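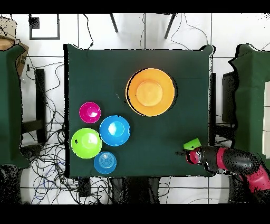

Teltusby Teleoperation Desk: Frequently Asked Questions

Do I need to know how to code?
No. You need two working hands and a tolerance for dropping things. Operators in Rarville and Cabanatuan started with neither a degree nor much dignity.

How many demonstrations make a task?
We ask for 732 on the first pass. Jukthorpe once asked for 2,000 and got them, along with some very firm feedback.

Can I redo a bad take?
Yes, up to 2 times per layout. Press the left pedal, reset the table, go again. Swearing is not recorded -- the arm has no microphone.
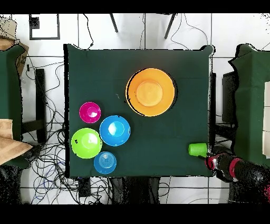

Why is my grasp marked "needs review"?
Reviewers look at where the fingers meet the object and whether you hesitated. Hesitation is copied faithfully, so a robot taught by a nervous person becomes a nervous robot. Cups are the usual trouble. With one on its side and the gripper touching the base, as with the green one here, check your wrist angle before you close. Leave the bowls where the layout card puts them, however much they crowd each other.

When do I get my scores?
Thursday, after lunch. Ours, not yours.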